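Two Hands Compared on a Fruit Stand in Vurolgate

30th April. The Kandis automation group in Vurolgate has finished the first part of a test of two control programs for five-finger robot hands. The work was done on a humanoid robot at a small display stand with fresh produce. The group, led by Akua Nartey, made 212 grasps with each program.

The first program closes all the fingers at the same speed. The second one, called Huder, lets each finger stop by itself when it feels resistance. Grapes were chosen as the main item, as the bunch has no fixed shape and a single berry breaks easily.

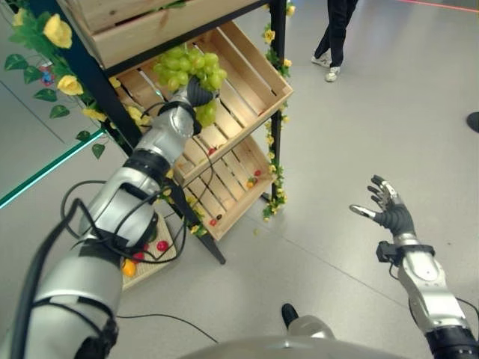

What was measured

For each grasp the group wrote down the time, the force at the fingertips and the state of the fruit. Huder was slower, but it damaged the fruit in 40 grasps, and the first program in 169. Illia Boiko, who prepared the controllers, says that the difference was biggest with full bunches, where the berries come out on both sides of the hand.

The small modules at the wrists were also compared with the view from the head. When the hand is full of grapes, the fingers are hard to see from above.

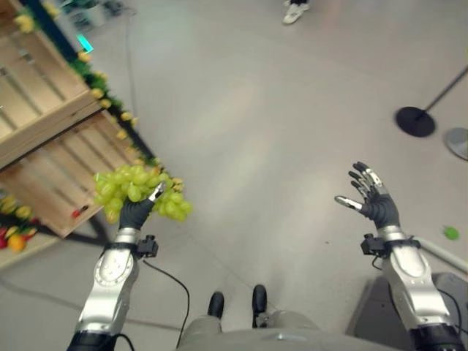
Why was the test not made with a simple two-finger gripper?
The group did that test in March, and the gripper held boxes well but pressed too strongly on soft fruit.

The next part will be about putting the fruit down. For this the robot works at a cart with two crates, one with dark and green grapes and one with leafy greens. Afia Fiadzo plans 263 placements and will use the same two programs.

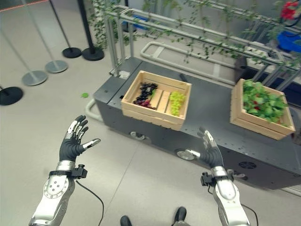
Both hands open in front of the cart with the grapes and greens. Photo: Kandis

The results of the second part will be published on the group's page.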